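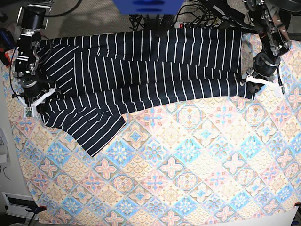 I've wanted to write up the folding cell for ages, and since Wednesday was more or less given over to looking after it, I finally have something fresh to say. For anyone new to this blog, Nellow is our two-armed clothes-folding setup at the Grindgate workshop. It folds trousers, slowly, and I love it to bits.

Most people who ask me about it want to know about the software (fair enough!), but day to day the thing that decides whether Nellow has a good morning is much duller. It's whether the cloth is flat, the fingers are clean and the cables are where they should be. So this is a post about all of that.

Cloth first. I clip it at the corners and clamp it down along the edge, then run the back of my hand from the middle outwards. A few faint wrinkles are fine. A proper ridge is a nuisance, as a fingertip coming in low will catch it and take the tablecloth along with the trousers. We used a plain grey sheet for months and I was surprised how much I preferred working on a busy pattern. When I scroll back through the wrist camera pictures I can tell straight away which bit of the table I'm looking at from the tiles, and if the cloth has crept over I can see that too.

Pinstripes are my favourite test garment for the same sort of reason. When the stripes run straight, the fabric is lying flat. When they go wavy you know it's bunched, and you can see which way it's being pulled.

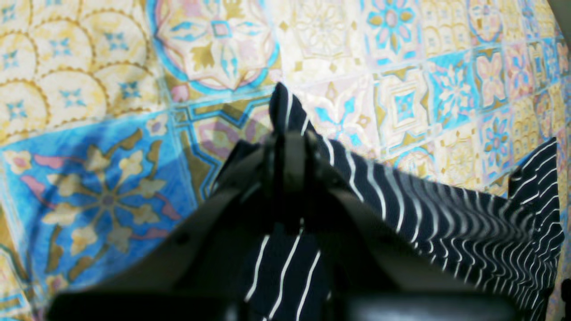

Grip took up most of the morning. Trousers are awkward because the waistband is several layers thick and the legs are thin, so a closing force that suits one end is hopeless at the other. I keep two settings, one for each end, and I check them by hand before I let the arms do anything together. Close on a single fold, lift a little, wait for a count of 10, put it down again. If the fabric creeps I clean the fingers before I touch the numbers. Nine times out of ten it's lint! I wipe them with a barely damp cloth, let them dry and try again, and I do this every 80 folds whether they look grubby or not. Before I got into that habit I once spent a whole evening retuning a gripper that only wanted a wipe.

Then the open-and-close check, which I do with the gripper well away from the garment. I swing it out over the carpet and cycle it 16 times while I watch the gap between the fingers on the wrist view. They should meet squarely and part by the same amount each time. If one lags, I look at the fasteners either side of the fingers first, then the cable. 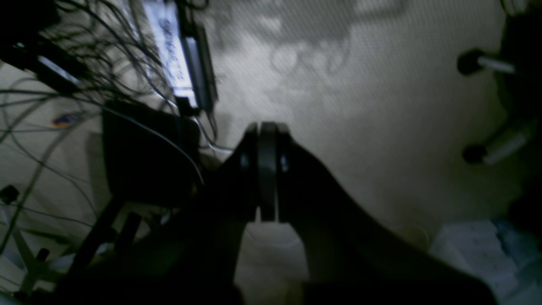
Which brings me to the wiring, and yes, I know. It works, and I can follow every run of it with a finger, but it grows a bit each time we add something. My rule (borrowed from the Kang manual, the one really good page in it) is that any cable going to a moving joint gets enough slack for the whole travel and then a hand's width more. I move each joint to both ends of its range with the power off, holding the loop and feeling for a tug. The shoulder runs are the ones to watch. One of them had started rubbing at a bracket, so I gave it a new sleeve and moved the tie down a bit.

Labels help more than anything else I've done. I use plain white paper ones and a dark pen, big capitals, written along the length so there's room for the whole word. Printed ones look smarter but I never get up to fetch the printer, and a label I can make in ten seconds is a label that gets made. 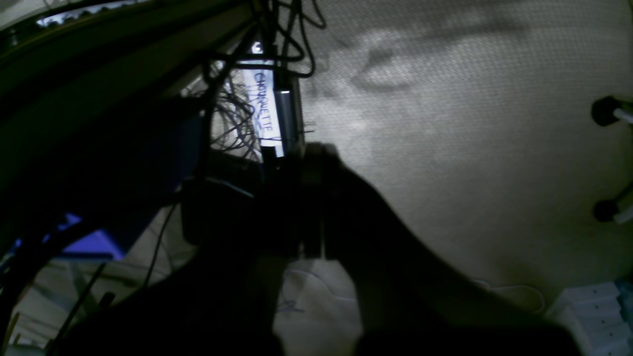 The CHOQUETTE label, seen from the wrist camera with the fingers just beside it.

After lunch I ran the Trotik routine, which is our name for the slow warm-up where both arms go through a full fold at quarter speed with me hovering next to the stop button. I listen as much as I look. A happy motor has a soft even whirr, and a tired one has a sort of gravelly note at the bottom that I can pick out from the other side of the room now.

We're at 400 folds on this set of fingers and I'd like to get to the end of October before swapping them. I've got a softer pair waiting in the drawer and I'm itching to try them on the waistband end. I also want to try shirts again, although the collar beat us completely last time. If any of you have got a gripper to hold a collar without crushing it, please leave a comment, I'd love to know what you used for fingers.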